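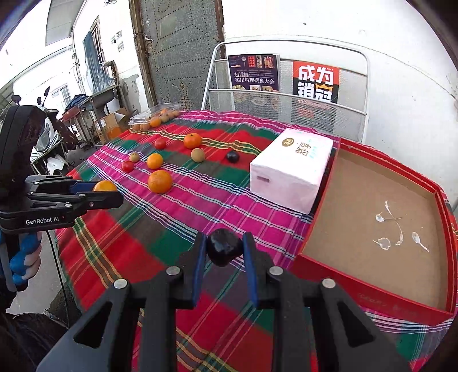
Can it put the fruit away yet? Gallery

Short answer, not by itself. Longer answer below, typed fast between other jobs, so excuse the spelling.

I've been going on about household robots on this page since March and the same question keeps landing in my inbox. When can I buy the one that does the dishes. Or restocks the fridge. Or, from Lamisi Fiadzo who runs the grocery at Kuvwood, when can I get one to sort the mixed tray at close so I can go home. Fair question. Lamisi puts away up to 347 pieces of loose fruit on a slow evening and reckons it's the dullest part of the day.

So this lot of pictures is about fruit. Small, round, rolls off, bruises. Every colour and size, no two alike even in the same bag. A five year old can do it. A factory arm that's welded the same seam all year can't, or not without somebody spending a fortnight teaching it what a plum is.

For now it's people doing the gripping. Hands on the handles, two fingers with blue pads, pick it up, put it down. The plaid cloth isn't making it easy on any camera either, magenta and green and yellow going every direction. Good. Kitchens look like that. Nobody's bench at home is plain grey.

What I look for, if you want to play along:
– where the pads touch. Middle of the fruit is best, too high and it'll squirt out
– the stem end. Stalks catch on things
– what else is close by. Knocking the neighbour counts as a miss in my book

The dark fruit is the one I'd worry about. Black gripper, near-black fruit, shiny skin throwing a highlight. Aivar Baranauskienė did vision work for the Gurnirska packing shed and told me dark glossy stuff was the bane of that job, they gave up on it for a whole season and went back to belts and people.
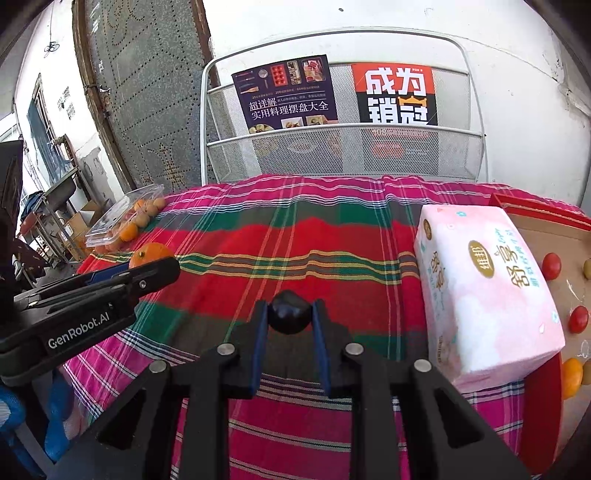 Dark one between the pads, just off the cloth. Orange waiting at the jaws of the other gripper.

Look at the tray on the right there too. Cherry tomatoes. I'd bet money those are harder than the orange, soft skin and hardly anything to get hold of. And the clamshell at the back, with its lid partly open. Lids are a whole seperate chore. Hold the lid, reach under, don't drag the lid down with your wrist. Longans packed in behind the little oranges as well. I'd make a mess of that myself in a hurry.

Shop-floor version of all this is a bit further on than the home version, I think. Same crates, same shelf, same light all day. At Grolham they had a picker going on boxed goods, 761 boxes in a shift, and it stopped 19 times for a human. That's decent. Loose fruit though, they wouldn't let it near.

Home is worse. Tissue packs in the way, books behind, stuff gets moved. That's what I like about these, there's clutter on the table and you have to work round it.
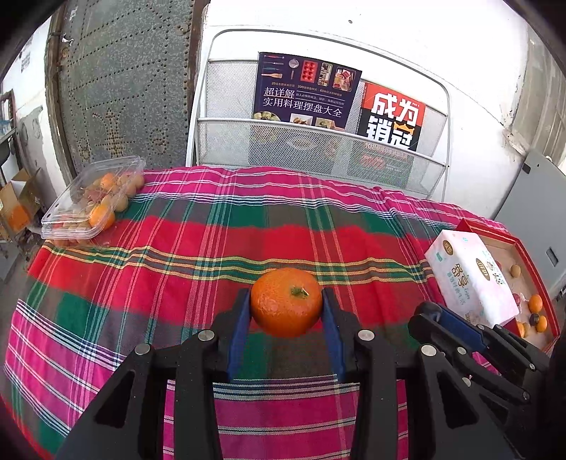 Mandarin, stem up, pads either side. Nice square hold, that one.

If I had to score it today. Grabbing one mandarin, yes, plenty of machines manage. Grabbing the right one out of a mixed lot, sometimes. Clearing the table, wiping down, putting the lids back on and not squashing a tomato – no. Ask me again next winter. Lamisi is still sorting by hand and says the robot can start whenever it likes.

More pictures when I get teh time. Towels probably.

Recent galleries
Folding shirts, 2 attempts
Atinga laundry – who empties the lint tray?
Dishwasher loading, the cutlery problem
Shelf stacking at Grolham
Robot vacuums and the good rug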